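Elsie Costigan abre el taller a las nueve y lo primero que hace es encender la luz del banco del fondo. Las estaciones de trabajo que entran en Rostido pasan por ese banco antes que por ningún otro sitio. Vienen de estudios de arquitectura, de gestorías, de un par de institutos que renovaron el aula de informática. Casi todas tienen bastantes años y casi todas, según ella, están mejor de lo que piensan sus dueños.

"La gente dice que el ordenador va lento y quiere tirarlo", cuenta. "Luego lo abres y la placa está perfecta. Le falta memoria, o lleva el mismo disco desde que salió de fábrica, o tiene polvo para llenar un cubo".

Rostido empezó hace siete años en un local más pequeño, con una sola mesa. Entonces Costigan trabajaba por las mañanas en una empresa de mantenimiento y dedicaba las tardes a lo suyo. Murray Te Moana se incorporó al segundo año. Él lleva las pruebas y el inventario, ella el desmontaje y casi todo el trato con los clientes, aunque reconoce que no es la parte que más le gusta.

El inventario es una hoja de cálculo a la que llaman Tazi, por el nombre del primer archivo. Tiene 3235 líneas y cada una corresponde a una pieza que ha pasado por el taller: de qué equipo salió, en qué fecha, si funcionaba y adónde fue a parar. Te Moana la revisa en septiembre, cuando baja el trabajo, y borra lo que está repetido.

"Al principio apuntábamos solo lo que se vendía", dice. "Fue un error. Cuando una tarjeta falla quieres saber de dónde vino, y si no está escrito no te acuerdas".

Las tarjetas de expansión ocupan una buena parte de la conversación. Costigan las saca antes que la memoria y antes que el procesador, por una cuestión de espacio: con las tarjetas puestas, la mano no entra bien. Primero desconecta la corriente y suelta los cables. Después quita el tornillo o la pestaña que sujeta el soporte metálico a la caja y tira hacia arriba, por los dos extremos a la vez si puede.

"Recto", insiste. "El soporte es una chapa doblada y se engancha con todo. Si la tarjeta sale torcida, fuerzas la ranura, y una ranura rota ya no la arreglo yo ni la arregla nadie por un precio razonable".

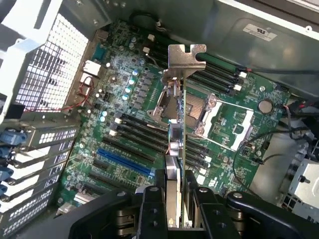 Para volver a montarla, el orden es el contrario, con una comprobación de más. Costigan mira la ranura con una linterna antes de meter nada. Ha encontrado grapas, restos de bridas y una vez un grano de arroz. La pestaña inferior del soporte tiene que caer en su hueco de la caja; si se queda por fuera, la tarjeta parece asentada y no lo está.

Los zócalos del procesador los toca lo menos posible. "Los contactos son muy finos. Si el procesador funciona y no hay que cambiarlo, no levanto la palanca", explica. Cuando hay que hacerlo, lo hace con la caja tumbada, sin hablar con nadie, y pone la tapa de plástico en cuanto la zona queda al descubierto. Te Moana recuerda una placa de dos zócalos, comprada a Hokasar en un lote, que llegó con varios contactos doblados. Pasaron una tarde entera con la lupa y al final la guardaron para piezas.

Hokasar es el proveedor con el que más tratan. Les vende equipos retirados por lotes, sin garantía y sin elegir. El último fue de 181 unidades y tardaron meses en darle salida. De ahí vendieron a Drirerow, una cooperativa de diseño, las estaciones con las que trabaja ahora.

Sobre los precios, Costigan habla sin rodeos. Una estación revisada, con disco nuevo y la memoria ampliada, sale del taller por más de 700 euros si es de las grandes. Hay quien protesta. "Me dicen que por eso se compran un portátil. Pues que se lo compren. El que viene aquí necesita ranuras, necesita meter una tarjeta de captura o de red, y en un portátil no puede".

La pila de botón la cambian siempre, funcione o no. También limpian los contactos de la memoria y prueban los módulos de uno en uno, tarea de la que se ocupa Te Moana y que deja en marcha por la noche. Si un módulo da un solo error, lo aparta. A la mañana siguiente lo prueba en otra ranura, para descartar que el fallo sea de la placa.

Les pregunto si piensan crecer. Costigan dice que no, que con otra persona haría falta otro banco y no cabe. Te Moana es menos tajante: le gustaría tener a alguien por las tardes, sobre todo para embalar.

A las once y media suena el timbre. Es un cliente que trae una torre envuelta en una manta. Costigan la deja encima del banco, le pregunta si hay copia de los datos y va a buscar el destornillador.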